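Ticket: Flurkik grasp scorer, transparent objects scoring too low
Project: Diltmont
Status: open, waiting on rerun
Opened: 22 March 2018

Right, I'm logging this properly before I forget what I've tried. The grasp scorer is fine on boxes, tins, the sponge, all the dull stuff. Give it anything see-through and the confidence collapses. I ran 152 trials with the Osberg weights and the clear items were dropped from the candidate list over and over, so the arm just goes home and sits there looking smug.

What I expected: a ranked list with every item on the table in it.
What I get: a list with the clear items missing, plus a warning in the log, "candidate below floor, skipped".

Tried so far

Restarted the scorer and cleared the cache. No change.

Went back to the older Talukder calibration in case I'd broken something with the new one. Slightly worse, if anything, so I put the new one back.

Dropped the floor from 700 to 20 (these are raw scores, before scaling). The clear items came back, hooray, but so did a load of rubbish: shadows, scuffs on the table, one very confident grasp on nothing at all. Back up it went.

Turned off the depth term and scored on colour only. This was the first thing that made a real difference! Bottles with anything printed on them came back into the list and the plain ones stayed missing. So I think the depth holes are dragging the average down, and the colour side is coping better than we gave it credit for.

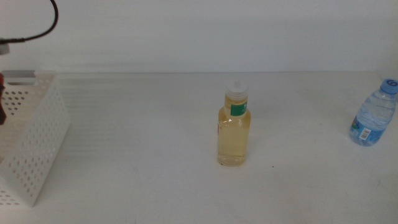
The depth term averages over the whole mask, and I reckon that's the bug, or at least most of it. A hole counts as a zero when it ought to be left out. The layout I'm using for the rerun should show it up nicely: the water bottle has a blue label round its lower half with clear plastic above, and it's leaning as well, so the mask won't be a tidy upright shape. The yellow one is nearly full and stands straight, which gives me something to compare it with.

Next: patch the averaging so holes are ignored, run the same layout 3 times with each version, and paste both logs in here. Please don't touch the floor setting on the shared config while I'm doing this, I've only just got it back to where it was.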